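Bench cell budgeting

Bench cell budgeting is the planning of money, floor space and staff time for a small robot workstation, usually a table with two arms, grippers and several cameras. The term came into use among teaching labs and small workshops that could not pay for an industrial line. Guides on the subject tend to be written by sellers, and their totals should be read with care.

Quoted price and full price

The quoted price normally covers arms, grippers and a controller. It often leaves out the table, the clamps, the backdrop, the lighting, spare fingers and the hours spent getting the thing to run. The Vornano starter bundle was listed at £2,099 per arm, a figure widely repeated without the note that mounting hardware was extra. Njoroge Mussa, in a buyer's handbook for the Brornmont workshops, put the missing items at £600 for a first table and thought even that was low.

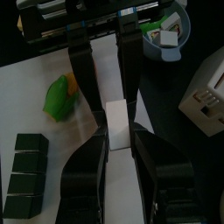

Cameras are a common source of overspending. Sellers recommend one at each wrist and at least one more with a wide view, and each brings its own cable, bracket and calibration. Whether a given job needs all of them is seldom tested before purchase. Buyers are usually better served by borrowing a camera for a trial than by trusting a diagram.

Small props

Test objects are cheap one by one and are therefore left off most budgets. The Karby price survey, last revised on 11 Oct 2020, recorded a yearly spend of £253 on toys, bowls, blocks and sponges at a single site. The survey covered only nine sites, all of them customers of the same supplier, and its averages have been questioned. 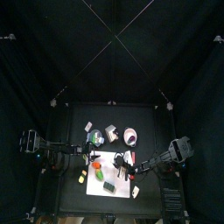 Two-arm cell with black fabric lining and clamped table frame.

Claims of savings

Payback claims are the weakest part of the literature. Lacson, a reseller, advertised that a two-arm cell would pay for itself by the following June, but gave no wage, workload or failure rate from which this could be checked. Imelda Ambrosio has argued that such claims count the hours a robot is switched on and ignore the hours a person spends resetting the table.

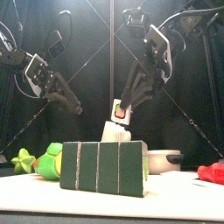
Her own method asks the buyer to log resets, repairs and idle time for a month on hired equipment before signing anything. Critics call this slow, and hire charges can eat into a small budget. It does at least produce numbers that belong to the buyer.

Maintenance contracts

Contracts are priced by the year and vary widely in what they cover. Gripper fingers are often classed as consumables and excluded. Cables may be covered only if fitted by the seller.

See also: Equipment hire; Total cost of ownership; Workshop planning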